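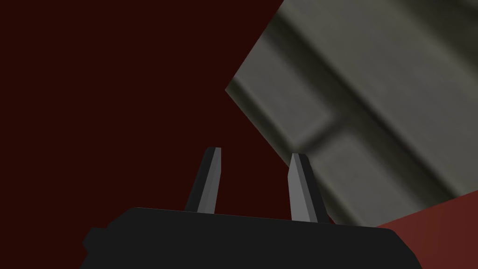
How to Program a Four-Week Kettlebell Block for a Small Class

Posted 8/27/22

I've been running small group classes at Silunwood for a while now, and the question I get most from newer coaches is how I plan the kettlebell blocks. So I'm finally writing it down! This is the version I use for a class of mixed ability, two sessions a week, four weeks, with one coach on the floor. If you run big open-gym sessions you'll have to adjust, but the bones should still work.

Step 1: Pick two main lifts and leave them alone

I know it's tempting to put a new movement in every session (I did this for my entire first year of coaching, and my poor members never got good at anything). Pick one hinge and one press or squat. My usual pair is the swing and the goblet squat. Those two show up in all eight sessions. Everything else can rotate around them.

If most of your people are brand new, swap the swing for a kettlebell deadlift in week one and bring the swing in at the second session of week two. Experienced folks can swing from day one while the others deadlift, and you can still cue the whole room at the same time because the setup is so similar. Hips back, flat back, arms long.

Step 2: Set your starting weights

For the squat, I want a weight they could handle for ten clean reps but only have to do six. For the swing I go a little heavier, since a bell that's too light turns into a front raise and then everybody complains about their shoulders. Most of my women start swinging with a 26 lb bell and most of my men with a 35, but please don't treat that as a rule. I've had it go the other way plenty of times.

Write the weights down. I use a clipboard with one sheet per member. We tried doing it in the Skonance app we use for bookings, and it was fine, but people would pick up their phones to log a set and then I'd lose them for five minutes.

Step 3: Lay out the weeks

This is the whole plan for the main lifts:

Week 1: 4 sets of 6 squats, 6 sets of 10 swings
Week 2: 5 sets of 6 squats, 8 sets of 10 swings
Week 3: 5 sets of 8 squats, 10 sets of 10 swings
Week 4: 3 sets of 6 squats with a heavier bell, 5 sets of 10 swings with a heavier bell

Rest is sixty seconds between squat sets. For swings I start a new set every minute, so the faster you finish the more rest you get. If somebody's swings start getting squatty or their back starts rounding, they sit out the next minute. No arguing! I tell them that at the first session so it doesn't feel like a punishment later.

Step 4: Fill in the rest of the hour

My hour goes like this. Ten minutes of warm-up, then the squats, then the swings, then a partner finisher, then a cool-down. The warm-up is nothing fancy: hip circles, some crawling, glute bridges, and a few light deadlifts with the bell they'll use for squats.

The finisher is where you get to have fun. Rows, carries, push-ups, planks, whatever you like, as long as it isn't another pile of hinging. One favorite from last November was a team carry, where the class split into two groups and each group had to cover 800 meters in total while holding a bell in one hand. They could trade off whenever they wanted. It got very loud.

Step 5: Sort out the floor before anyone walks in

Give each person a square big enough that nobody is in front of or behind a swinging bell. I mark mine with tape. Two rows, staggered, everyone facing the same wall, and I walk the gap in the middle. If you're short on bells, pair people up and have one squat while the other rests. It adds a little time, so trim the finisher.

Check handles for chips and burrs, too. Our oldest set is from Honkanen and the coating has worn rough in places, so I go over it with fine sandpaper every couple of months.

Step 6: Test something at the end

In the last session I like a simple test: total swings in ten minutes, with the same bell they started with in week one, stopping whenever form goes. My top score so far is 298, from a member who could not do a clean set of ten when she joined. Lower numbers are great too. I had a guy finish thrilled with 33 because he was coming back from a long layoff and none of them hurt.

Write the score on the sheet next to the starting weight and hand it over. People keep those!

A few quick notes

Chalk helps, but a little goes a long way, and your floor will thank you for skipping it in week one.

Flat shoes or socks. Squishy running shoes make the heavier swings feel wobbly.

If someone misses a session, they pick up where the class is but keep their last weight.

After week four I give everyone an easy week of mobility work and then start a new block with a different pair of lifts. Clean and press with a reverse lunge is next on our board, and I'll post that one once the Zolach class has been through it.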